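How to Clean Up Duplicate Patient Records Before a System Move

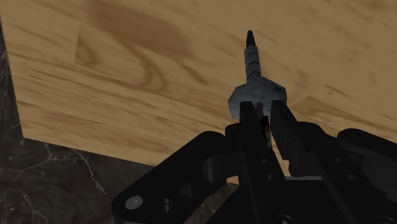 I love this job. I know that sounds odd, but there are few projects in a clinic's back office where you can see the numbers drop day by day, and a duplicate cleanup is one of them! We did ours at the Dorilside clinic in July, ahead of moving to the new records system, and then helped the Mastport office do the same. These are the steps we'd follow again.

What you need

A login with merge rights, a report writer (we used the one in Frandsen, our old system), a spreadsheet program and a quiet hour or two each morning. Ask for merge rights early. Ours took longer to get approved than the report took to build.

Step 1: Pull the list

Run a report of every patient with these fields: record number, last name, first name, middle initial, date of birth, last four of the Social, phone, address and date of last visit. Leave inactive patients in. Plenty of duplicates are an old inactive chart sitting next to a new active one, made by someone at the front desk who searched active patients only.

Our first pass gave us 3,965 possible pairs. Don't panic if yours is that big — most of it goes fast.

Step 2: Sort into three piles

Pile A: name, date of birth and last four all match.
Pile B: date of birth matches, and either the name or the phone is close (Liz and Elizabeth, a maiden name, swapped digits).
Pile C: everything else the report flagged.

Watch out for twins in pile B. Same birthday, same last name, same address, same phone, and sometimes first names one letter apart. We added a column called "twin?" and anyone marked yes got a second look by a different person.

Step 3: Pick the surviving record

Write your rule down before you merge anything. Ours was: keep the record with the most recent completed visit. If neither has one, keep the lower record number. Tape the rule to your monitor if you have to!

Step 4: Check the clinical side

Open both charts and compare allergies, medications and the problem list. If they disagree, stop and send the pair to a nurse. A penicillin allergy on one chart and "no known allergies" on the other is a question for clinical staff, and the merge can wait.

Look at open orders and unpaid claims too. In Frandsen, a claim in pending status blocks the merge with an error that says only "code 14," so now you know.

Step 5: Merge in small batches

We did 400 in the test copy first, then opened a handful of charts to make sure the scanned documents had come across. After that we worked in the live system before the phones opened at 8 a.m. Save the list of retired record numbers. The lab interface (ours is Guretti) may keep sending results to the old number until the cross-reference table gets updated.

Step 6: Keep new ones from creeping in

Have the front desk search by date of birth first, then the first 3 letters of the last name, with the inactive box checked. Rerun the report once a month, and bring the new pairs to the desk meeting so people can see how they got made. Mastport's list now fits on one page, and they get through it over coffee.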